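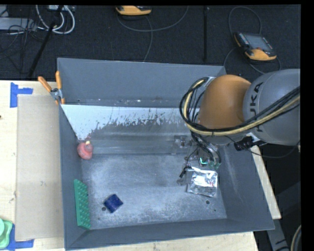
Robot teaching by demonstration, also called programming by demonstration, teach-in, or just "showing", is a group of methods for giving a robot a task by having a person do the task with the robot's own arm. The person either pushes the arm through the motion by hand or drives it from a distance. Positions, gripper commands and often camera pictures are recorded along the way. The record is then played back as is, or used to train a control policy.

Contrast with offline programming, where the path is written or drawn on a computer and no one touches the arm.

Background

Earliest industrial use was paint spraying and welding. A skilled painter led the arm, or a lighter dummy arm, through one pass and the controller stored it. Playback was exact and dumb. Move the part a little and the spray missed it. Handheld teach pendants later took over in most factories: jog to a point, save, jog to the next. Slow but repeatable, and still the usual way for fixed jobs.

Interest in full demonstrations came back with cheap cameras and learned policies. One recording is no longer enough for these, the policy needs many, with the objects in differnt places each time.

Methods

Hand guiding (kinesthetic teaching). Operator holds the arm near the wrist and moves it directly. Needs an arm that can be made light to the touch, either by joint torque sensing or by a force sensor at the wrist. Good feel for contact. Drawbacks: the operator's hands and body get into the camera view, and long sessions are tiring. Two hands are often needed to move one arm.

Remote control (teleoperation). Operator stands or sits apart and uses a joystick, a 3D mouse, a tracked hand controller or a smaller copy of the arm (leader-follower). Camera view stays clean. Touch is mostly lost unless the device pushes back. Delay matters a lot, people start to overshoot and then slow down to make up for it.

Pendant teaching. Point by point, see above. Sometimes used inside the other two, for example to set the start pose before every run.

Instrumented tools. A gripper carried in the hand with no robot attached. Fast to collect, but the paths may turn out to be ones the arm can't reach.

Bin tasks

Picking from and moving things around in an open-topped bin is a common test. The bin keeps the objects within reach and its walls make trouble of a useful kind: things lean on them, slide into corners, lie too close to the side for the fingers to get around. Object sets are mixed on purpose. A toy building brick has hard flat faces and takes a grip well. A foil packet is shiny and creased, reflects light into depth cameras, and changes shape when squeezed. Thin flat items are normally the slowest to demonstrate.

The bin has to stay put between runs. Clamps are common, also tape marks on the table so that a shifted fixture can be put back. Small shifts are easy to miss and will show up later as a policy that reaches slightly to one side.

Cables along the arm need slack for the wrist to turn, but a large loop can snag or hang in the camera view. Operators learn to avoid certain wrist angles for this reason, and the habit ends up in the data.

Recording and sorting

A single run is usually called an episode or a demo. Typical contents: joint angles, gripper opening, images, time stamps, a pass/fail label. Failed runs are sometimes kept, marked as such, since recoveries from a bad grip are useful to a policy.

The Sastcombe bin set holds 3,189 episodes, of which 2,563 are labeled as passed. It was collected by remote control at 10 frames per second and uses 2 fixed camera views. Collection ended in August. The Erkunik format, in which the set is stored, keeps the operator's raw commands seperate from the arm's measured motion. The two differ whenever the arm lags or hits a limit.

The Leblanc protocol covers the reset between runs: arm to home, objects lifted out, objects dropped back in from a cup. Dropping gives more variety than placing by hand, people tend to place things neatly and in the middle.

Known problems

Operator style. Two people solve the same pick differently, and a policy trained on both can average them into something neither did.

Pauses. Thinking time gets recorded as standing still. Genby, a trimming tool, cuts stops at the start and end of an episode only. Pauses in the middle are left in.

Coverage. Corners and walls are under-represented when operators choose the easy object first.

See also: teach pendant, leader-follower control, bin picking, behavior cloning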